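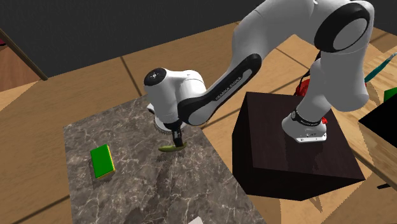

Project report: resealing of a shower floor
Pirmin Bühler, workshop of Baumgartner, Trarkwood

In June I was given the shower floor in the guest house at Mornska. The old silicone in the corners was black and had come loose at the drain side. I removed it with a plastic scraper and cleaned the joint 2 times with alcohol.

My teacher, Emil Widmer, advised a backing cord for the wide joint at the wall. I had not planned this, so I lost one morning to buy it in Vunness. The joint was then filled and smoothed with soapy water. It measured 52 inches in length. One corner is still not very even.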